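Folding carton blank

A folding carton blank, also called a box blank or knocked-down box, is a single flat sheet of paperboard or corrugated cardboard that has been cut and creased so that it can be folded into a finished box. Blanks are the usual form in which small gift, bakery and mailing boxes are shipped and stored before use. A blank takes up a small part of the space of the box it becomes, and most types can be set up by hand without tools.

Manufacture

Blanks are made by die cutting. A sheet is pressed against a wooden board fitted with steel rules, some sharp and some rounded. The sharp rules cut the outline, the slots and the flaps, while the rounded rules press the fold lines into the board without breaking the surface. Waste pieces are then pushed out of the openings in a step known as stripping. Small pieces sometimes stay in the slots and are removed by the person setting up the box.

Lightweight gift cartons are commonly made from paperboard of 300 grams per square meter. Heavier boxes use corrugated board, in which a wavy inner layer is glued between flat facings. The Gellholm pattern, a one-piece gift box with a tuck lid, is cut from a board 2 millimeters thick and measures 276 millimeters across its main panel. The shorter Hitlow pattern uses the same slot layout with narrower side walls.

Parts

The main parts of a blank are its panels, which become the base, walls and lid. Flaps extend from the panels and are either glued, tucked or locked. A tuck flap usually has rounded corners, which help it slide inside the opposite wall. Slots are narrow openings placed on or near a fold. They receive matching tabs and hold the walls upright without glue.

Colored blanks may be printed on one side or dyed through the full thickness of the board. Pink, white and plain brown are widely sold for gift use. Dyed board shows less wear along the creases -- a printed surface can crack there and expose the lighter fibers underneath.
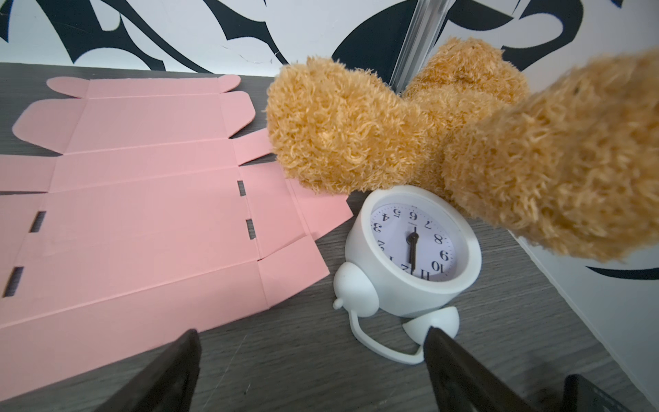 Setting up

The blank is laid on a flat surface large enough to hold every panel. Each crease is first bent in the direction of the fold and then released, a step called pre-breaking. The side walls are raised next, and the tabs are pressed into their slots from the outside. The lid is closed last, with the tuck flap guided behind the front wall.

Errors in setting up most often come from folding a panel the wrong way. A crease bent backward loses some of its stiffness, and the wall may lean even after the box is locked. Torn slots are the second common fault, particularly in thin board.

Storage and handling

Blanks are packed flat in bundles of 40 and kept in a dry room away from direct sunlight. Damp board warps and does not fold cleanly. The Carhuamaca packing guide advises storing bundles flat, with no heavy goods on top, and opening only as many as are needed for the day's work.

Used boxes can often be returned to blank form by releasing the tabs in reverse order. The Godberg pattern was drawn with reuse in mind and has wider slots for this purpose. Boxes closed with glue or tape generally cannot be flattened without damage and are recycled with other paperboard.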